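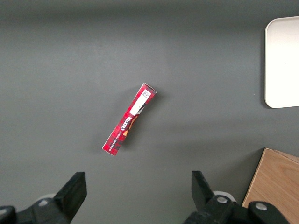

## Shortbread shelf goes back up at Jernumside hall

April 18, 2024

Biscuits are back at the Jernumside food shelf from this afternoon. Doors 2pm, same side entrance as before, mind the step.

The shelf has been shut since the middle of March when the damp got into the back cupboard and most of the dry stuff had to go. Tea, flour, two sacks of rice. A good few packets of biscuits as well, which people minded more than the rice.

New stock came in yesterday from the Corden depot. Mostly tins and pasta but there are 200 packets of biscuits in it too, all sorts. Long slim cartons of Walkers in the red tartan, plain digestives, some custard creams, a box of oat things without a brand on. The tartan ones are the smaller size, handy for a coat pocket or a lunch bag.

One sweet item per household to begin with. If there's plenty left by Saturday that goes up to two.

**Labels**

Several people have asked about the white panels. Anything handed out from the shelf may have a white panel on the pack, and on the Walkers carton it takes up a good part of the long side, with a little square black and white code at one end. Please leave the codes on. Do not peel, and don't write over them. If you need to put a name on something use the bag instead.

Ingredients are a different matter. If you've an allergy in the house, ask at the table before you take anything and someone will go through the pack with you. Shortbread generally means butter and wheat. There is a gluten free crate under the window but it is small and goes quickly, so say early if you want something kept back.

**Where it all is now**

The back cupboard stays locked until the wall has dried out. Dry goods have moved to the metal racking in the front room, biscuits and cereals on the middle shelf, tins at the bottom, baby things on top with the step stool next to it. Fridge hasn't moved. Bread is by the door as usual and you can take what you like after 4pm.

The Mullitz Road collection point is still closed and its regulars are welcome at Jernumside in the mean time. The 23 bus stops outside, the 7 stops at the bottom of the hill.

**Money**

The repair fund stands at £729, which pays for the plaster but not the new door. The Yap bakery has put a jar on its counter and is giving its unsold scones to the hall on Fridays. Scones not suitable for freezing, we are told, although several of us have frozen them and been perfectly happy.

Builders are due to look at the wall again next week. No date yet for the cupboard. It'll go up on the noticeboard when there is one.

**Wanted**

Up to now the gaps have been in the same few things, so if you're donating: squash, cooking oil, tinned fruit, washing powder, nappies in the bigger sizes. Coffee always. No more kidney beans please, there is a whole rack of kidney beans.

Biscuits are welcome but sealed packs only, and in date. Cartons with a crushed end are fine as long as the inner wrapper hasn't split. Home baking can't be accepted on the shelf, sorry, but it can go on the tea table where it will not last long.

Drop off is mornings, 10 till noon, at the side entrance. Don't leave bags outside overnite, the foxes had a whole loaf and most of a cheese last month.

Opening hours are otherwise unchanged, Thursdays 2pm to 6pm and Saturdays 10am to 1pm. Bring a bag if you have one.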